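Week 4 notes: Teaching by hand and teaching from a distance

Last week we wrote motions out as code, waypoint by waypoint, and most of you found out how long it takes to get an arm to pick up one piece of fruit. This week is my favorite in the whole course, because we stop typing and start showing!

There are two ways to show a robot a task, and you will try both before the end of May.

Hand guiding. You switch the arm into its soft mode, take hold of it near the wrist, and walk it through the motion while the joint angles are recorded. It feels wonderful the first time (the arm goes almost weightless) and you learn a lot about its joints, especially the elbow, which likes to swing out wider than you expect. The drawback is that your own body is in the way. If the cameras are recording too, they will see your hands and sleeves in every demonstration, and the robot won't have those to look at later.

Remote control. You stand back and steer the arm with a handheld controller, a small leader arm, or a keyboard if you are very patient. You feel less, so your early attempts will be jerky, but the recordings are clean and you can work in places you couldn't stand in. That includes simulation, where we will do most of our practice. The Jellville lab has one real arm and a lot of students, and a simulated kitchen never has a booking sheet.
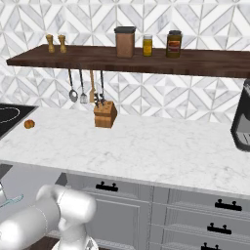
So what makes a good demonstration? Mostly, it is one where you knew what you were going to do before you pressed record. Say the task out loud first: "move the fruit away from the cooktop," for instance. Then do it at a steady pace. Long pauses are a real nuisance. A learner that sees the arm sitting still for 3 seconds can pick up the idea that sitting still is part of the job, and then it freezes there forever. I have watched this happen and it is both maddening and fascinating.

Vary your starts. Begin with the arm high, low, off to one side. Slide the object a little between runs. And please keep some recoveries! If you come in crooked and fix it, that fix is gold, as it shows the robot how to get back on track when it drifts. Throw out the runs where you gave up or hit the counter.

How many do you need? It depends on the task, which I know is an annoying answer. Our practice set, Skimeck, holds 1,166 demonstrations recorded by earlier classes, and 251 of those are plain pick-and-place. Play back a few dozen before lab. You will soon be able to tell different operators apart by how they approach an object, and that's worth thinking about, because the learner has to make sense of all of them at once.

For lab

Open the Wotstead kitchen in the simulator and drive the arm freely until you stop mixing up left and right.
Record 8 demonstrations of one task, each from a different starting pose.
Play them all back at half speed. Mark every pause, and the moment the gripper closes.
Redo your worst one.

Read the first half of the Semwal handout on time alignment before next week. We'll be taking your recordings and stretching them so the grasps line up, and it goes much faster if you've already met the idea. Bring your files, including the ugly ones.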